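Home Shop Pencil Rolls Tins and Cases Paper Sale Cart

The Corham Canvas Pencil Roll

I've been making this roll for long enough now that I can cut one out while talking on the phone, and it is still the thing I sell most of. If you've landed on this page from a search and you've never heard of Wikeck, hello! I sew pencil rolls and brush rolls in my back room, I stock a small pile of other people's nice stationery, and I answer all the emails myself, mostly at night.

The Corham is the middle size. It has slots for 17 pencils, one wide pocket for a sharpener and eraser, and a flap that folds down over the points before you roll it up. The flap was a late addition. My first rolls didn't have one, and if you carried them upside down in a backpack everything slid out and went to live at the bottom with the crumbs. Customers told me about it (politely, mostly) and I redrew the pattern over a weekend in March.

The fabric is a heavy cotton canvas that I buy by the bolt. It starts out quite stiff, so your roll will feel a bit like cardboard for the first week or so. Keep rolling and unrolling it and it settles down beautifully. The lining is a lighter cotton in a grey that hides graphite smudges, and the tie is a flat cotton tape, long enough to go around twice and finish in a bow even when the roll is full.

Colours

Mustard, navy, brick and a soft olive. The navy is the one I'd pick for school because it forgives nearly everything. The mustard is gorgeous but it will show ink, and I say that as somebody who carries a mustard one and owns a leaky fountain pen. Dye lots vary a little from bolt to bolt, so if you're ordering two and you want them to match, put them in the same order and leave me a note.

Will my pencils fit?

Ordinary pencils, yes. Coloured pencils with the slightly fatter barrel, also yes, though the first time in is snug. Jumbo triangular pencils for little kids won't go, and I'd send you to the Llanos roll for those — it has fewer slots but they're much wider. Brush pens fit in the Llanos too. Short stubs tend to disappear down inside the slots of either one, so I tuck mine in the sharpener pocket.

Roll or hard case?

I get asked this nearly every week, and I'm happy to talk you out of a roll if it's wrong for you. A roll is lovely on a big table when you want every colour laid out where you can see it. On a tiny lecture hall desk, or on your knee on a train, it's a nuisance. You unroll it and half of it hangs off the side. For those days I use a plain plastic case with a lid, and I have far more of them than I need. They wipe clean, they don't mind rain, and you can tell which one has the good pens in it without opening it if you buy the see-through kind. I'm partial to the ones with rounded ends, in clear or frosted or pink, and I won't pretend I chose them for any reason except that they look like candy.
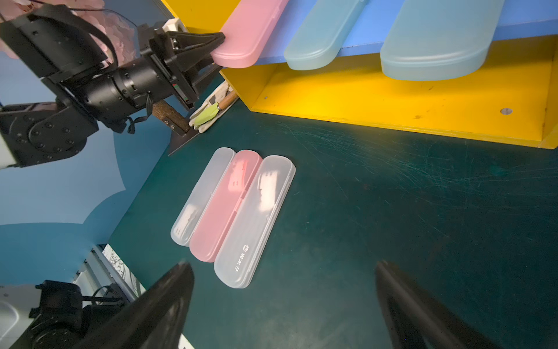
Adwoa Arthur

So, washing. Cold water, by hand, a bit of dish soap on the bad spots, then dry it flat. Please don't put it in the dryer! The canvas shrinks more than the lining does and you end up with a sort of ruffle. Pencil marks come off with an ordinary white eraser before you wash, and you should try that first. Ink is there for good.

Price and sizes

The Corham is $42. The small one, the Totent, is $34 and holds a sketching set and not much else. I've stopped doing custom slot counts for now, as I got badly behind last winter and I'd like to have my evenings back. Initials on the flap are still available for a few dollars extra, up to three letters, in cream thread only.

Shipping

I post on Tuesdays. Rolls go in a padded envelope unless you order paper as well, in which case it all goes in a box. If a seam lets go, send me a photo and I'll mend it or replace it, and it doesn't matter how old it is. The 300 gsm watercolour pads are back in stock too, in case you were waiting on those.

Contact | Shipping and returns | © Wikeck | Back to top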